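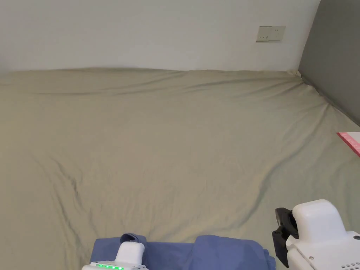
Uvevari lever hoist, 27 weeks in

Reviewed by Kwan-ho Yip, 2018-09-26

I bought this one with my own money from Sellport, after the rep at Diltalent tried to talk me into something dearer. I mention it so you know where I'm coming from. I fix farm gear and shift the odd machine tool, and I don't get sent freebies.

The sales page says "effortless lifting". No lever hoist is effortless. What you want is a pawl that clicks over cleanly, a brake that holds, and a load chain that doesn't kink when you look at it sideways. The Uvevari manages two of those.

The brake is good. I had a gearbox hanging while I swapped out the bearings underneath a stand (not underneath the gearbox, before anyone writes in) and the chalk mark on the chain hadn't moved by the end of the job. Fine feed is good as well. You can bring a load down a tiny bit at a time onto locating pins.

The chain is where I start to grumble. The finish on mine was patchy out of the box and there was surface rust on 4 links by the end of the first wet month. It wiped off with an oily rag and I couldn't measure any wear, but a chain sold as "marine ready" shouldn't do that in a dry shed. I asked Sellport what the coating was. They sent me the same brochure again.

Free-chaining is fiddly. The selector has to be dead centre in neutral, and with gloves on I miss it about as often as I hit it. The old Ljungberg I've had for years has a proper knob you can grab. The Uvevari has a thing the size of a bottle cap.

Hooks are fine. The safety latches are stiff, and I'll take stiff over floppy. The capacity is stamped on the body where you can read it, and the test certificate had a serial number that matched the hoist. Check yours. Svend Kvaran bought the same model and his certificate belonged to a different unit, and it took four emails to get the right one.

Price was $300 with freight. For that money I'd call it fair, no better. If you lift once in a while and store it indoors, it'll do the job. If it's going on a boat or in the back of an open ute, I'd want a better chain and I'd ask for the coating spec in writing before paying.

Rating: 3 out of 5. I'd have gone higher if they'd left "marine ready" off the box.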